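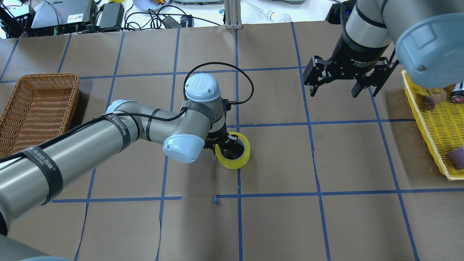

Tabletop with brown kraft paper and blue painter's tape

Kevix Art Book: Milau Season One
Hardcover, 224 pages, Japanese text with English captions

Item type: Book
Series: Milau
Publisher: Kevix
Release: August
Status: In stock
Purchase limit: 9 per customer

The complete art book for the first season of the fantasy anime Milau. It collects character sheets, background paintings, color scripts and key animation drawings from every episode, along with the cover art for the home video release.

The first half covers the cast. Each main character gets a full set of turnarounds, expression sheets and costume notes, including the winter uniforms that only show up in the last two episodes. The second half is given over to the port city of Grarska - street plans, shop interiors, the harbor at night and the clock tower before and after the fire.

Art director Henrik Bauerfeind and character designer Gisela Diekmann talk about the early drafts in a long interview at the back. The interview is printed in Japanese and English. Handwritten notes on the drawings are not translated.

The first printing comes with a fold-out poster of the Urrutia airship. The poster is folded inside the back cover and is not available separately. Later printings do not include it.
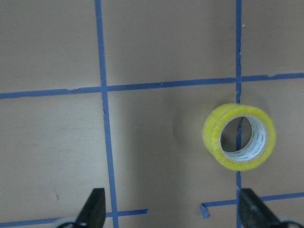 Roll of clear packing tape, yellow tint

Shipping and condition
Books ship in a cardboard mailer. Orders of two or more books go out in a box. Orders paid by noon leave the same day, except on Saturday. The shrink wrap is put on by the publisher, and small tears in it are not treated as damage to the book.

If you order this title together with a preorder item, everything ships when the last item arrives. Place separate orders if you want the book sooner.

Returns are accepted within 20 days if the shrink wrap is unopened. Copies with printing faults can be exchanged while we have stock.

Other products for "Milau"
Milau Mini Art Cards, set of 9
Milau Original Soundtrack, 2 CDs
Milau Storyboard Collection, 163 pages
Grarska Harbor Clear File
Urrutia Airship Acrylic Stand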